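책상은 비우는 것이 아니라는 생각을 하게 된 지 꽤 되었다. 예전에 나는 반대편에 있었다. 퇴근할 때 책상 위에 아무것도 남기지 않는 사람을 존경했고, 그런 사람이 되려고 서랍 정리함을 사고 케이블 덮개를 샀다. 지금은 그 정리함에 무엇이 들어 있는지 기억하지 못한다.

이 글은 책상 위에 물건을 남겨 두는 일을 옹호하려고 쓴다. 어지러운 책상을 찬양할 생각은 없다. 먼지 쌓인 영수증과 뚜껑 없는 펜은 나도 싫다. 내가 말하려는 것은 늘 같은 자리에 있는 물건 몇 가지, 그리고 일부러 남겨 둔 빈자리다.

## 빈 책상 규칙

내가 다니던 번역 사무실 볼홀름(Volholm)에는 '빈 책상 규칙'이 있었다. 퇴근 전에 개인 물건을 모두 사물함에 넣고, 책상 위에는 모니터와 전화기만 남기는 규칙이다. 규칙을 들여온 사람은 총무를 맡던 월터 아얄라였다. 그는 합리적인 사람이었고 이유도 분명했다. 직원이 24명인데 책상이 모자랐고, 먼저 온 사람이 아무 자리에나 앉을 수 있어야 했다.

규칙은 잘 지켜졌다. 사무실은 사진으로 찍으면 보기 좋았다. 손님이 오면 다들 깔끔하다고 했다. 그런데 아침마다 시간이 들었다. 사물함에서 사전을 꺼내고, 컵을 꺼내고, 교정지를 꺼내고, 어제 어디까지 봤는지 다시 찾아야 했다. 저녁에는 같은 일을 거꾸로 했다. 하루를 시작하는 데 한 번, 끝내는 데 한 번, 이사를 하는 셈이었다.

나타샤 포페스쿠는 이 규칙을 가장 성실하게 지킨 동료인데, 어느 날부터 사전을 안 꺼내기 시작했다. 꺼내기가 귀찮아서였다. 인터넷으로 찾으면 된다고 했고 그 말도 틀리지는 않다. 다만 손 닿는 곳에 있으면 펼쳐 봤을 책을 사물함에 있다는 이유로 안 펼치게 된다. 나도 그랬다. 종이 사전에서 찾으려던 단어 옆의 단어를 읽는 일이 없어졌고, 나는 그 손실이 생각보다 크다고 본다.

물론 공용 좌석을 쓰는 사무실에서는 어쩔 수 없다. 월터의 사정을 이해한다. 내가 이상하다고 느끼는 것은, 그럴 필요가 없는 집에서까지 우리가 같은 규칙을 따른다는 점이다. 집의 책상은 다른 사람에게 비워 줄 일이 거의 없다. 그런데도 인테리어 잡지와 정리 책은 집 책상을 공용 좌석처럼 다룬다.

## 책상 위의 책

가장 많이 듣는 조언은 책은 책장에 꽂으라는 것이다. 다 읽은 책이라면 동의한다. 읽는 중인 책, 곧 읽을 책, 자꾸 찾아보는 책은 사정이 다르다. 이런 책을 책장에 꽂으면 다 읽은 책들 사이에 섞인다. 책등만 보이고, 책등만 보이는 책은 금방 벽지가 된다.

나는 책상 위의 책을 눕혀 쌓는 쪽을 권한다. 북엔드를 세우면 보기에는 낫지만 자리를 차지하고, 한 권 빼면 나머지가 기운다. 눕혀 쌓으면 맨 위의 책이 오늘 볼 책이 된다. 아래쪽 책은 꺼내기 불편한데, 그 불편함이 쓸모가 있다. 한 달 동안 한 번도 꺼내지 않은 맨 아래 책은 책장으로 보내면 된다. 따로 목록을 만들 필요가 없다.

쌓는 높이에는 한계를 두는 것이 좋다. 내 기준은 머그컵 높이의 2배다. 그보다 높으면 무너지고, 무너지기 전에도 뒤쪽이 안 보여서 창문이 답답해진다. 더미를 둘로 나누는 것도 방법이다. 하나는 일과 관련된 책, 하나는 그렇지 않은 책으로 나누면 저녁에 어느 쪽에 손이 가는지 보인다.

데클란 닉 기올라는 내 의견에 반대한다. 그는 책을 눕혀 쌓으면 표지가 휜다고 한다. 두꺼운 책을 얇은 책 위에 올리면 그렇다. 큰 책을 아래에 두면 될 일인데, 그는 그러면 정작 자주 보는 큰 책을 꺼내기 힘들다고 다시 반박한다. 이 문제는 아직 합의를 못 봤다.

## 컵과 작은 병

책상에 음료를 두지 말라는 조언도 흔하다. 키보드에 커피를 쏟아 본 사람의 조언이라서 무시하기 어렵다. 나도 쏟아 봤고, 수리비가 새로 사는 값과 비슷해서 그냥 새로 샀다.

하지만 쏟는 것은 컵이 있어서라기보다 컵의 자리가 정해지지 않아서 생기는 일이다. 컵을 그때그때 빈 곳에 놓으면 팔꿈치가 컵의 위치를 모른다. 뒤쪽 모서리처럼 팔이 지나지 않는 자리를 정해 두고 거기에만 놓으면 사고가 크게 준다. 나는 왼쪽 뒤를 쓴다. 오른손잡이라 마우스가 오른쪽에 있기 때문이고, 왼손으로 마우스를 쓰는 사람은 다르게 잡아야 할 것이다. 손잡이 방향까지 정해 두면 보지 않고도 집을 수 있다.

펌프형 용기나 뚜껑 달린 통 같은 작은 물건은 책상 뒤판 쪽으로 붙이는 것이 맞다. 이런 물건은 하루에 몇 번 쓰지 않지만 쓸 때마다 일어나야 한다면 결국 안 쓰게 된다. 손이 닿되 종이를 펼치는 데 걸리지 않는 곳, 그러니까 뒷줄이 제자리다. 나는 이 뒷줄이 책상의 수준을 정한다고까지 생각한다. 뒷줄이 안정되면 앞은 저절로 빈다.

## 앞자리는 비운다

여기까지 읽고 내가 책상을 가득 채우자고 한다고 생각할 수도 있겠다. 앞자리는 비워야 한다. 팔뚝을 얹고, 종이를 돌리고, 공책을 비스듬히 놓을 자리다. 책상을 살 때 사람들은 너비를 재는데, 나는 깊이를 먼저 재라고 말한다. 깊이가 80센티미터쯤 된다는 식으로 대충 알고 사면 안 되고, 줄자로 재야 한다. 뒷줄에 책과 컵을 놓고도 앞에 팔뚝 길이가 남아야 한다.

그라너 오 그리오파의 집 책상이 좋은 예다. 앞면이 사람 쪽으로 둥글게 나온 나무 책상인데, 나는 이런 모양을 처음에는 낭비라고 여겼다. 벽에 딱 맞지도 않고, 서랍장을 옆에 붙이기도 애매하다. 앉아서 일해 보니 생각이 달라졌다. 둥근 부분 덕분에 가운데가 깊어서, 뒤에 물건을 늘어놓아도 앞이 넓게 남는다.
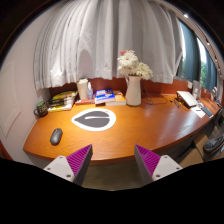 *그라너의 책상. 책과 컵은 뒤쪽에 있고 앞쪽 나무 상판이 넓게 드러나 있다.*

그라너는 뒷줄을 자로 맞추지 않는다. 책은 뒷줄에 더미를 나누어 눕혀 쌓고, 붉은색의 납작한 물건 위에 흰 통과 펌프 병을 올려 두었다. 정리 전문가라면 손을 댈 것이다. 나는 그대로 두는 것이 낫다고 본다. 가지런히 맞춘 더미는 한 권 빼는 순간 흐트러지고, 사람은 흐트러뜨리기 싫어서 책을 안 뺀다. 조금 어긋난 더미는 마음 편히 건드릴 수 있다.

가운데쯤의 나뭇잎 모양 장식에 대해서는 나와 그라너의 의견이 갈린다. 그는 책상에 쓸모없는 것이 하나는 있어야 오래 앉아 있을 수 있다고 한다. 나는 그 자리에 공책을 놓고 싶다. 다만 남의 책상이고, 납작해서 종이를 덮어도 걸리지는 않을 테니 더 따지지 않았다.

창가에 책상을 두는 문제도 짚고 싶다. 빛이 정면에서 오면 눈이 부시다고 창을 피하는 사람이 많다. 그라너의 자리처럼 얇은 흰 커튼을 드리우면 대부분 해결된다. 커튼 끝은 책상 뒤판보다 위에서 끝나는 것이 좋다. 책상 위까지 내려오면 책 더미에 걸리고, 창을 열 때마다 물건이 쓸린다. 길이를 조금 짧게 주문하는 것만으로 되는 일인데 의외로 많은 집이 바닥 길이 커튼을 책상 뒤로 구겨 넣고 산다.

## 반론 몇 가지

다히 막 수브너는 이 글의 초고를 읽고 청소는 어떻게 하느냐고 물었다. 맞는 지적이다. 물건이 있으면 닦기 번거롭다. 나는 한 주에 한 번 뒷줄을 전부 들어내고 마른 천으로 닦은 다음 같은 자리에 돌려놓는다. 오래 걸리는 일은 아니다. 매일 저녁 책상을 비우는 데 드는 시간을 모두 더하면 그쪽이 더 길다.

집중이 안 된다는 반론도 있다. 눈에 보이는 것이 많으면 주의가 흩어진다는 것이다. 사람마다 다를 것이고, 정말 그렇다면 치우는 것이 맞다. 내 경우에는 물건의 수보다 변화가 문제였다. 매일 같은 자리에 있는 컵은 눈에 들어오지 않는다. 오늘 아침에 새로 놓인 택배 상자는 하나뿐이어도 계속 신경이 쓰인다. 그래서 우편물과 택배는 책상에 올리지 않는다는 규칙만은 지킨다.

마지막으로 돈 이야기를 하겠다. 지난 12월에 나는 책상용 수납 선반을 알아보다가 그만두었다. 책 더미를 선반 위에 올리고 그 아래를 쓰겠다는 계획이었다. 살 뻔한 선반 대신 동네 문구점에서 3000원짜리 줄자를 하나 샀고, 책상을 벽에서 조금 떼어 뒤쪽에 전선이 지나갈 틈을 만들었다. 전선이 상판에서 사라지니 선반이 필요 없어졌다. 줄자는 지금 뒷줄의 책 옆에 있다.

2024년 5월 20일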